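Nelix Household Objects: Bar Soap
Data card, version 2
Last updated May 26, 2020

Summary

Bar Soap is one of the smaller parts of the Nelix household objects collection. It covers everyday bars of toilet soap on a plain pale surface. The full set has 3,248 images in 68 folders, one folder per bar and position.

What is in it

Most bars are rectangular with rounded corners. Colours run from white and cream through to coral pink and green. Many have a maker's emblem pressed into the face, in the same colour as the rest of the bar, so the lettering only shows up as light and shade. Bars were stood on edge or laid flat, and the lettering may be any way up.

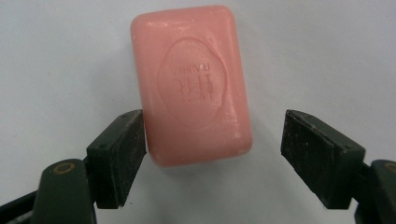
We kept bars with scuffs, specks and small pits – a soap with a perfect face is not much use for this set. Wrappers were taken off and are catalogued separately under Zellitz.

Labels

Each folder has a plain text file with seven fields: colour, shape, emblem, script, orientation, wear and notes. Script is Latin, Chinese, both or none. Moldovan packaging text belongs to the wrapper set and is not labelled in this one.

Background

White paper was used throughout. Sheets were replaced when marked, but small flecks do turn up. Images with no soap on the paper are in the folder called blank and should be left out of any colour averages.
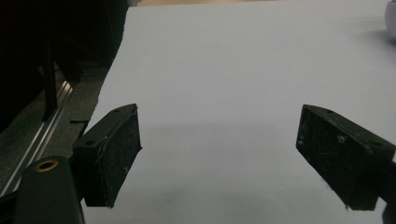 White paper with no soap between the fingers.

Known problems

Pale bars have weak edges against the paper. Colour was not corrected – pinks and corals in particular should be grouped with care.

The Nendska copy of this set has older folder names. A matching list will be added in July.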